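Last updated September 2020

We use cookies to remember your settings. Accept / Manage

Predel software group, minutes of the monthly meeting

Present: Everett Tran, Chepkoech Kimaro, Mavis Ostrowski, Darnell Montoya. Apologies from Rosalind Baptiste, who was missed, and who kindly sent her notes ahead.

1. Grasp planner. Chepkoech walked us through the new ranking step, and it was a pleasure to see it so tidy after all the grumbling over the old one. It now scores 3,000 candidate grasps per request. Darnell asked whether the limit could live in the config file, and everyone liked that. Action: Chepkoech.

2. Perception. Long and friendly discussion of shiny metal. Mavis would like shackles and keys labeled as separate classes, while Everett worries about the labeling hours. Agreed to try two classes first and talk again in December.
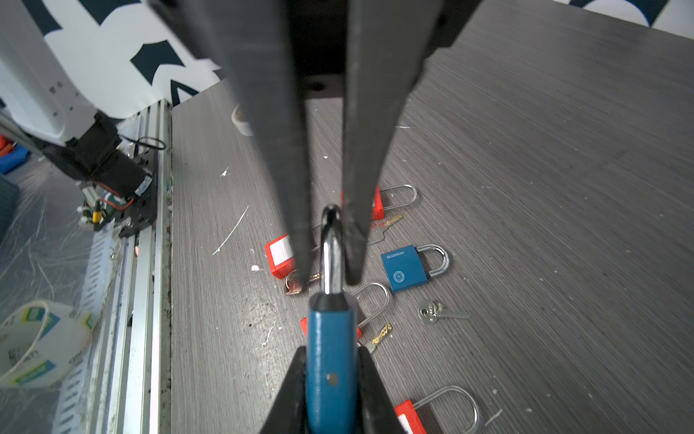

Item 2: blue padlock held in the gripper, with red and blue locks and keys on the table.

3. Motion logs. Everett has the Yazzie viewer reading wrist camera and joint data on one clock (thank you, Everett!). Four open bugs remain, and Darnell will take the two about dropped timestamps.

4. Any other business. Rosalind's notes ask that we tag a release before the Droltenau visit. Agreed. Action: Mavis.

Minutes taken by Darnell Montoya.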